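Speaker notes: folding and storing soft goods (15-minute slot)

Rough timings in brackets. Slides only need to change 6 times, so don't rush the clicker.

## Opening (2 min)

- Welcome, say where the handout is.
- The talk covers small soft things: cloths, pouches, cushion covers, napkins. Bedding is a separate session at Lornis in December.
- Ask for a show of hands: who has a drawer at home that won't close?
- Most of those drawers hold fabric that was put away in a hurry. Move on, don't wait for stories.

## Why fabric is awkward (3 min)

- A box keeps its shape. Fabric takes the shape of whatever you do to it, including how you pick it up.
- Pinch a cloth in the middle and the rest bunches and hangs. Pick it up by two corners and you can see what you have.
- Thick items spring back. Thin ones slide.
- Mention the Tolletau stockroom: 200 cushion covers on open shelves, stacked flat, and the bottom ones came out with hard creases. We changed to standing them on edge in shallow bins.

## Holding and folding (5 min)

Slide 3, both pictures up together. Leave them on screen while talking.

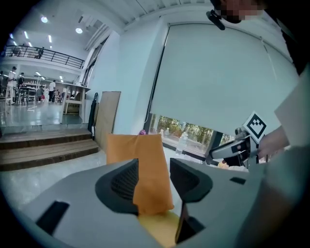
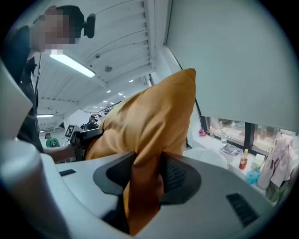
*Photos: El Idrissi*

- Start with the orange piece in the first picture. It is upright, and the top edge is a little crumpled. A bit of pale yellow shows at the base.
- Then the mustard-yellow fabric in the second. Point to the soft wrinkles and the rounded peak. Light from overhead picks out the upper folds, so every crease is easy to find.
- Ask the room which one they would rather file in a drawer. Take two answers at most.
- Main point: get a flat shape with one straight edge before anything goes in the bin. Smooth from the middle outward, then fold.
- Demo on the table with the napkin from the bag. Fold in half, in half again, then into thirds. Stand it up. If it falls over, the last fold was too loose. Do it again slowly.
- Cushion covers: close the zipper first, press the air out with a forearm, fold once.
- Don't iron anything in the demo. There isn't time.

## Storing (3 min)

- File upright, folded edge on top. You can pull one out and the rest stay put.
- Leave a hand's width free in each bin. A packed bin gets messy the first time someone is looking for something.
- Sort by size first and color second. At Tolletau we tried it the other way and ended up with small cloths lost between large ones.
- Labels go on the front of the bin. The Staltuline label sheets work fine on fabric bins if you press the corners down hard. Masking tape is fine too.
- Skip the part about vacuum bags if running late.

## Questions (2 min)

Likely ones:

- Knits? Fold, don't hang. Roll them if the drawer is deep.
- Lavender bags, cedar and so on? Fine, keep them off pale fabric.
- How often to refold? When you can't find things.

Collect the napkins before people leave. Clicker goes back to the front desk.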